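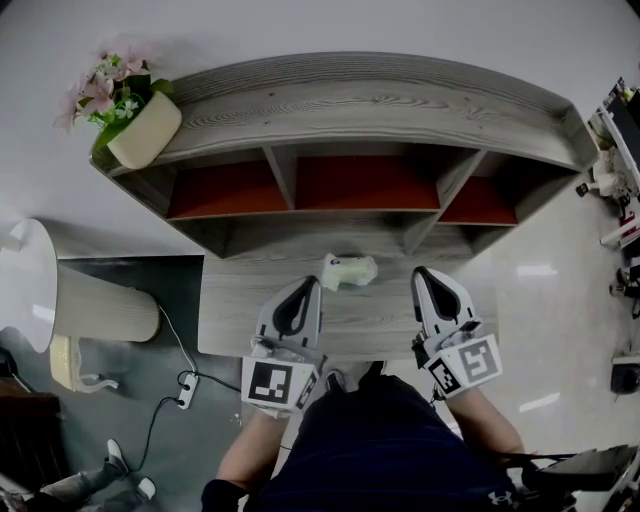
Hand-held grippers at a desk in our practice room, one in each hand.

Equipment Planner, Robot Training Data (part-time, 12-month contract)

We're growing, and it's a very fun time to join! Flullton records people doing everyday jobs with hand-held grippers, so that robot arms can learn the same moves. Our wish list for the year has reached 91 items – grippers, spare jaws, chargers, desks, shelving, the lot – and we need someone who loves turning a messy list into a budget that works.

You'd be joining Ketill Lund's team and sitting close to the people who use the gear all day. Ask them anything. They have strong opinions about grip pads and they're usually right.

What you'll do

Go through the wish list with the recording team and sort out what we need now and what can wait until October.
Get quotes for new gripper pairs and compare them with the cost of repairing the old ones.
Plan the fit-out for 10 more desks, including power, storage and somewhere sensible to put bags.
Look after the spares budget (printed marker squares get scuffed, and we go through more than you'd think).
Work with Baldur Þrastardóttir on our Grirotance project, where the first two robot arms are being priced.

What we'd love to see

You've bought equipment before, for a lab, a workshop, a school, a theatre or anywhere else with a tight budget. You're happy in a spreadsheet and happy on the phone to a supplier. You don't need a robotics background – we'll teach you that part, and you'll get plenty of time with the grippers in your own hands in the first week.

Hours and pay

Three days a week, your choice of days. The pay range is on the application form, along with leave and travel details. The office is on the ground floor and has step-free access.

How to apply

Send a resume and a short note to Dindo Javier through the form on our jobs page. In the note, tell us about one thing you bought for a team that people really used. We can't wait to read them! Applications opened Jan 25, 2021 and stay open until the job is filled.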